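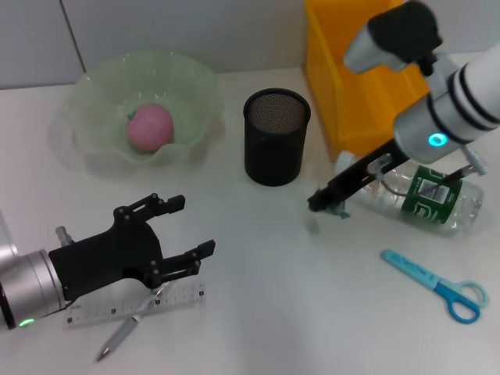 How to set up and run a shared tabletop with two robot arms

Trevarlow bench guides, last revised November 14, 2021

This guide covers the rules we use at Trevarlow when two arms work over the same table with small everyday objects. It applies to every bench in the Bostby room. Read it before your first session and keep a copy near the stop button.

Before you switch on

Wipe the table and check that nothing has been left under the bases. Walk the cables from wrist to controller. A loop of cable near a gripper is allowed if it stays clear of the fingers through the full turn of the wrist.

Check that the fingers are tight on their mounts. Loose screws on a linkage gripper show up as play at the tips, so move each finger gently by hand with the power off. Write any fault in the bench log and leave the arm switched off until it has been looked at.

Choosing and placing objects

Use light objects that will not shatter. Toy fruit, plastic bowls, pens and pen holders are all fine. Bottles must be empty with the cap on. Scissors are allowed only if they are the children's type and the blade cover is on before they reach the table.

Leave 105 mm between the edge of the table and the nearest object. Long thin items such as rulers may lie at any angle, and one item may rest on another if the task sheet says so.

Setting the limits

Load the Pradadis profile for your bench. Then check these settings by eye on the screen:

Maximum height above the table: 535 mm
Lowest fingertip height during travel: 6 mm
Shared zone: one arm at a time

The shared zone is the middle strip that both arms can reach. If your task needs both arms in it together, ask for the Ackroyd sheet and have it signed first — a spoken yes is not enough.

During the session

Keep one person at the stop button. That person does not type, move objects or answer the phone.

Hands stay off the table while either arm is live. To move an object, pause both arms, wait for the controller to show "held", then reach in. Pausing one arm does not count.

If an object falls, leave it on the floor until the next pause.

Finishing

Open both grippers, send the arms to their rest position and switch off at the controller before the wall. Put the objects back in their bin and fill in the log. Logs are kept for 4 years.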